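Print this item | E-mail to a colleague
Reading time: 3 minutes

Goalkeeping for Beginners: the Ball Task Moves to the Simulator

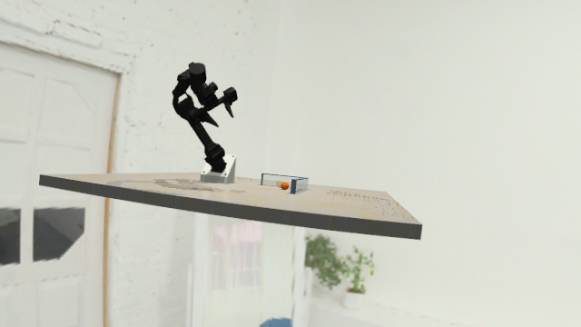
What we did in August

Readers of the last issue will remember that the Vivanham teaching group had asked for 200 good demonstrations of one very small job: pick up the orange ball, put it in the goal. A child of two can do this and will then want to do it all afternoon. Our arm needs persuading.

The teaching is done by remote control. You sit at the desk with the Brirkix hand controller, squeeze to close the fingers, and move your wrist around while the arm on the screen does something similar a moment later. Every run starts with the fingers open and well up off the table. From there you are on your own. The software records the joint positions all the way through, and when you let go of the ball you press the pedal to say whether you are proud of it.

We ended the month with 185 keepers. (The word "keepers" was Brijesh Rajput's contribution and he has been asked to stop.) The missing ones are mostly mine. I have a habit of going in low and shoving the ball along the table like a man looking for his glasses, and Hanna Gajewski, who reviews the runs, has ruled that shoving is a different task and belongs in a different folder. The folder is called "Finlay." It is doing very well.

Simulator or the real thing?

Both, in the end. Madhu Dwivedi built the simulated room so that people could practice without booking the bench, and she has gone to some trouble over it. It has a brick wall, a paneled door and houseplants, which are in better health than any plant in our building. The tabletop has no legs. I raised this as a bug and was told that the ball doesn't know.

What the simulator can't give you is any feeling in the hand. On the bench you can stand next to the arm and look around the side of the gripper. On the screen you have one view and your own optimism, and the goal has see-through panels, so for the first dozen tries you will aim at the wrong side of one. Randa Aoun's advice is to steer by the blue posts and ignore everything between them. She also says to slow down near the table, and to breathe out. Her runs are the ones we train on first, so I pass this along without comment.

Early results

Madhu trained a first policy on Randa's runs alone. It goes to the ball, hesitates, and then picks it up with what I can only call good manners. Trained on everything, it does the same but now and then gives the ball a little shove first. I have been invited to a meeting.

Want a turn?

Practice slots are 10 minutes each, mornings only, on the desk by the Jollton cabinet. Sign up on the sheet taped to the door. Please do not move the controller's base plate, even if it looks crooked. It is crooked, and the calibration knows about it.

Finlay Laing

Print this item | E-mail to a colleague

Recent items
Bisht gripper pads: which ones to order and which to send back
Pedal etiquette: when to throw a run away
Hanna Gajewski on naming your folders
Brirkix controller: new cable, same rattle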